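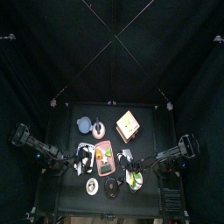 Mulell, March

To the list,

I have been reading the blackout cloth thread with the attention of a man who has bought the wrong blackout cloth twice. My answer is at the bottom, below the quoted part, because the list rules say so and I was told off last time.

> I work nights at the Masri bakery and need to sleep from nine in the
> morning until the late afternoon. The bedroom faces east. I have put up
> the Steter lined curtains and they are fine in the middle, but light
> comes in over the top and down both sides and lands on my face. My
> neighbor says tinfoil. I rent, so no drilling. Is there anything
> between tinfoil and moving house?

There is, though I have done the tinfoil and I have nothing against it apart from the noise in a breeze and what the people across the street must have thought.

First, your curtains are probably not the problem. I spent one whole winter replacing curtains that worked. A curtain on a rod stands away from the wall, and the sun comes in behind it like a cat. Thicker cloth gives you a very dark rectangle with a bright border, and you will lie there looking at the border.

What you want is cloth that touches the wall. In a rental, that means hook and loop tape, the kind with a removable backing. Stick the hook side to the window trim, sew the loop side to the cloth, and press it shut all the way around before bed. Wipe the trim with rubbing alcohol first. I skipped that step, and the whole thing came down on me at 2 in the afternoon, which is the middle of the night for people like us.

Cut the cloth 4 inches wider than the opening, and the same again on the height. Wash it before you cut. Mine was from Stetetti and shrank enough in one hot wash to become a very nice tablecloth.

Color matters less than the thread has been claiming. Black looks the part, but a tight weave in dark green or brown will do the same work. Hold it up to a lamp in the store. If you can see the bulb, put it back, whatever the label says.

A few smaller things. Roll up a towel for the bottom of the door. Turn the alarm clock around. If the smoke detector has a green light, leave it alone and face the other way. And leave a corner of the cloth you can peel back easily, or the room gets stuffy and you will wake up cross.

The whole job cost me over 30 dollars, tape included, and I have slept through garbage trucks, a parade and the landlord. I would still keep the Steter curtains up over the top of it. They look normal from the street, and they cover my sewing.

If anyone has got the tape to stick to textured paint, please write in. I have a bathroom window that is beating me.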